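Print this page | E-mail this thread

Can a machine clear up after people yet?

drinier_fan
28/01/2020
We run a small canteen and the supplier is pushing a Zallus arm for sorting the recycling. Quoted 164 picks an hour. Does anyone have one doing real work, with mixed items and no conveyor?

torque_wrench
We have had a Zallus in the shop since September, loading blanks into a press. It does 2000 cycles between checks and I have no complaints. The blanks are identical and arrive in a tray. I would not extend that result to rubbish.

Mendoza
Disagree in part. The picking has improved a great deal. Ours handles tins, cartons and tubs from a flat surface at a useful rate. Failures are mostly wet card. If you fix the lighting and keep the pile shallow, the 164 figure is plausible.

torque_wrench
"Keep the pile shallow" means a person spreads it out first. Count that person's time as well.

ruretti_bench
Clear plastic is the hard case for any of them. A depth camera tends to read the surface behind the bottle, so the grasp height comes out wrong and the fingers either close on air or press down too far. Labels help a good deal. On brown marble like this, the guava label gives you a solid patch to aim at, whereas the crushed bottle with no label, lying against it, shows you mostly creases, highlights and the stone underneath. I would go for the white caps first. They are opaque, and a cap and neck will take a grip when the body folds.
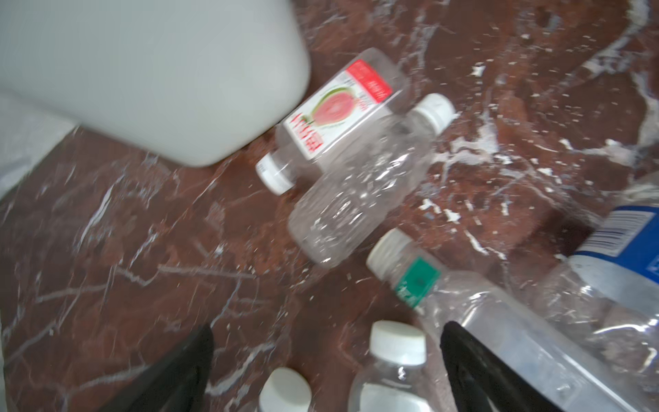
Mendoza
Caps are fine until the cap is under something. Suction on the label works better for us.

ruretti_bench
On a full bottle, yes. On a crumpled one the cup does not seal. We logged 203 attempts with suction on crushed bottles and went back to fingers.

drinier_fan
So for a canteen with 20 tables, not yet?

torque_wrench
Not yet. Buy a second bin.

Mendoza
I would ask for a trial with your own waste before deciding. Bring the crushed ones.

Print this page | E-mail this thread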